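Hurville : la bourse aux lainages revient en octobre, et je vous y attends !

Hurville, le 13 août 2021

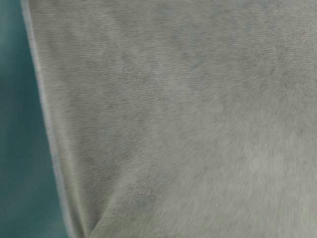 Je vous l'avais promis l'an dernier (enfin, j'avais surtout promis de mieux chauffer la salle) : la bourse aux lainages reprend en octobre, salle Neves, pendant deux jours. Nous avions reçu 277 déposants à la dernière édition, pour 2 695 articles, et j'ai encore mal au dos !

Cette fois, Lurdes Correia tient l'atelier reprisage, Tiago Lobo s'occupe des échanges de patrons et l'entreprise Grustex nous offre ses fins de rouleaux. Manteaux, couvertures, chutes, pelotes entamées : je prends tout, pourvu que ce soit propre et sans mites, par pitié.

Les dépôts se font à la mairie, aux heures d'ouverture. Entrée libre, café deux euros, gâteau compris.

Contact presse : Teresa Vieira, association Drunumex, Hurville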